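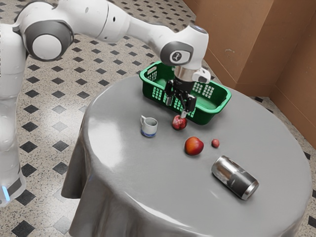 Grasp Safety Reviewer (contract, part-time)

Besico is hiring a reviewer for its Tundevier program, which writes the working rules for tabletop pick-and-place with a single arm. Rules are drafted against simulated tasks before they go to the hardware cell at Tonddale.

Duties
Check simulated runs against the draft rules for approach height, finger opening and release over a container.
Log each deviation by rule number and grade it from 1 to 5.
Propose wording where two reviewers grade the same run differently.

Requirements
2 years of work with robot arms or machine safety.
Working knowledge of ISO 10218.
Clear written English.

Terms
75 hours over 3 months, remote, starting in October. One site day at Tonddale is required.

Send a resume and one writing sample to the Cassim office, marked "Tundevier review."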